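The Office That Comes Back on Friday

In Nostthorpe the bakery beside the train station closes at two in the afternoon from Monday to Thursday. On Friday it stays open until six, and the owner still sells everything. This is the day when the offices fill up again.

I moved to this town in April, when my company gave up its big floor in the center and rented a smaller one near the river. We are 171 employees and we share far fewer desks. To get one you must book it through Presero, the program that the building uses, and by nine in the morning the good places by the window are gone.
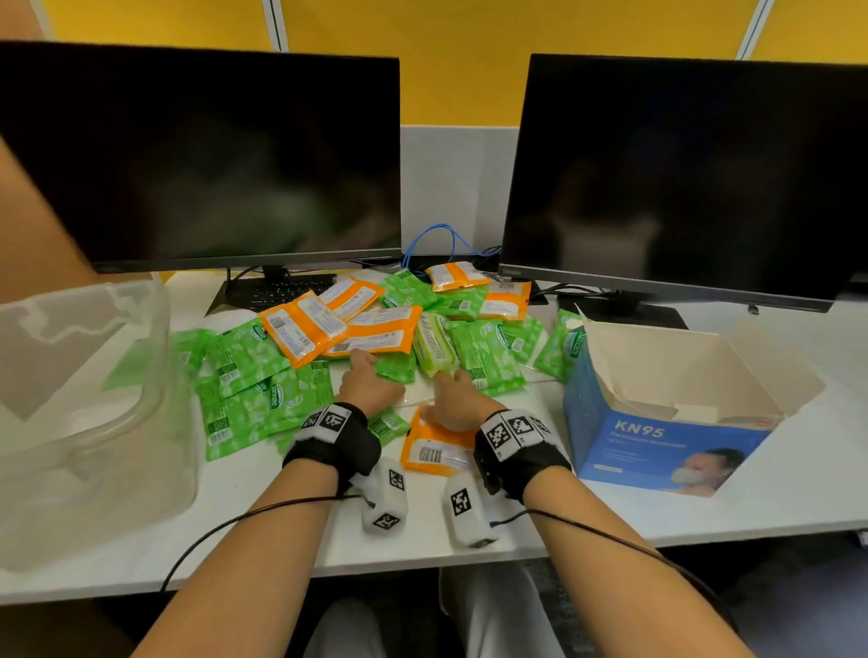 Two screens and yellow partitions at a shared desk.

Many people told me they do not miss the old office, but they miss having a drawer. I understand them. A drawer is a small thing – you keep a spare sweater there, some tea, a letter you don't want to answer. Now I carry all of this in a bag, 27 minutes on the train from Gakthorpe and the same back.

The town has its own worries. Nostthorpe built 3,000 parking spaces for workers who came five days a week, and on a Tuesday you can hear birds in them. One level is now rented to a market, and the rent of the others has fallen twice.

The bakery owner doesn't complain. She has moved her cinnamon rolls to Friday and bakes only bread on the other days, with one oven.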